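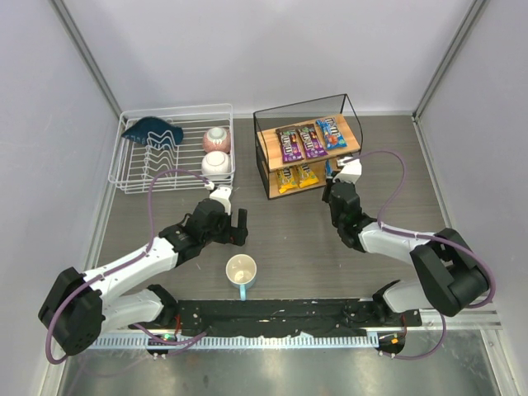

Drying rack, part two
7 Mar 2022

The dish rack question from last June is settled, more or less. The old rack was a Britholm with flat plastic slots, sized for dinner plates. I own few dinner plates. Most of what I wash is bowls and mugs, and a slot made for a plate holds a bowl at an angle that keeps water in the foot ring.

The replacement is plain white wire with a zigzag divider running the length of it. Bowls go upside down across the tops of the bends and touch the wire at only a few points, with air underneath. I timed it on a cool evening with the window shut: 70 minutes until a cereal bowl was dry inside and out. In the Britholm the same bowl took nearly 278.

Notes so far:

Small bowls sit best at one end, one behind the other. A large mixing bowl covers the whole rack and should be dried by hand.

Mugs are a poor fit. The handle catches on the wire and the mug tips. I dry mine with a towel and stand it on the table.

The dishcloth goes over the other end of the dividers. Spread flat it dries overnight. Bunched up it takes until the following afternoon and starts to smell by the third day. I bunch it up more often than I should.

The second item is the shelf next to the rack. It has two tiers, thin black metal frame, light wood. I looked at a Zundix in the same size, but the lower tier was too close to the upper one to get a hand in comfortably. Mine holds candy at the moment, M&M's on both levels, purple packs up top and yellow ones below, with blue on each. Packs laid flat stay put. Stood on end they slide forward whenever a drawer is closed.

Wood beside a wet rack is a concern. I gave the shelf two coats of Ursu oil and left a gap between them. After a month there are no marks on the lower board – the upper one has a faint ring, from a glass I put there myself.

Still open: the drip tray. The one sold at the hardware store in Ballico is two inches too short, and the longer version has a lip that lifts the rack off level. I may cut one from sheet plastic.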